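Speaker notes – Markcombe library and archive building, planning the move

Slide 1. Wait for the coughing to stop. Thank the hosts. Don't mention the car park.

Slide 2. Start with the brief. The college asked for a new library with 235 study seats and an archive store, on a site that used to be a boiler house and in some respects still is. Trovley won the main contract in August. Their tender ran to 316 pages, of which I have read a respectable share.

Slide 3. Ground conditions. Pause for the groan. The survey found an old culvert which appears on no drawing except one from the water company, who had filed it under a different town. Moving the foundations cost us a row of piles and most of my good humour.
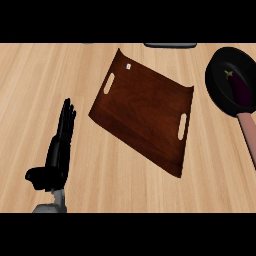 Slide 4. Money. Keep this one short. The steel frame went up in price between the first estimate and the second, and the green roof got smaller to match. It is now more of a green ledge. Someone will ask about the atrium. The atrium is staying – the architects would sooner lose the stairs.

Slide 5. Programme. Piling first, then frame, then a long stretch where it looks as though nothing is happening and the site manager gets emails about it. The store needs 1,838 metres of shelving, and all of it has to come in before the last wall panel does. Say this twice. It was missed twice.

Slide 6. Neighbours. Deliveries stop during exams. Apologise again for the reversing alarms.

Questions. If anyone raises the culvert, go back to slide 3 and speak slowly. Lunch is next door.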